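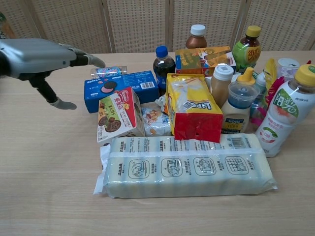

The Good Shelf

My uncle Dardo Ocampo left me the shop on the corner of Segers Street, and with it two pages of instructions in his tiny handwriting, and the first line of the first page said THE TABLE COMES FIRST. Underlined, of course.

The table was how he decided what went on the good shelf. Every September he'd clear the big wooden one out the back, cover it with whatever the reps had dropped off, and stand there with his glasses on his forehead for an entire afternoon. Biscuits, nuts, soft drink, tea, the lot. Then he'd choose. The good shelf is the one at eye level beside the till, and in a town the size of Jonalport it matters more than you'd think. Old Mrs Flavwood once stopped speaking to him for a whole winter over a cracker.

So there I was at four in the afternoon with the door locked and a pen behind my ear, trying to be Dardo.

I started with the Lipo, as it was standing up in the middle looking very pleased with itself, all yellow and red. I love those biscuits. I could eat a bag in the car between here and Kiltura (I have, more than once) and I put it down as a yes before I'd even looked at anything else. The Oreos were harder. Dardo never stocked the ones with pink filling. He said a biscuit should be the colour it was born. But the kids from the pool come in every day after school and they'd go mad for them, so I wrote "Oreos, pink, sorry Uncle" and felt quite brave.

The little Nestlé carton I kept going back to. It had pictures of round chocolate cookies on it, and I can't read a word of Chinese, but I can read a cookie! Yes to that. Yes to the nuts and crackers too. The Pepsi didn't need a vote, you can't run a corner shop without Pepsi.

That left the tea in the bright green label. Dardo drank tea like that every morning on the back step, and he'd never sold a single bottle of it, and I'd always supposed he was keeping it for himself. I turned over page two to see if he'd said anything. Right at the bottom, under the alarm code and the man to ring about the freezer, he'd written: "Green label tea. Order 150. I only ever ordered 100 and drank them. Put it on the good shelf and let somebody else have a turn."

I sat down on a milk crate for a bit.

Then I got up and wrote 150 on the order form, and thought about it, and went back and added one more line for the back step.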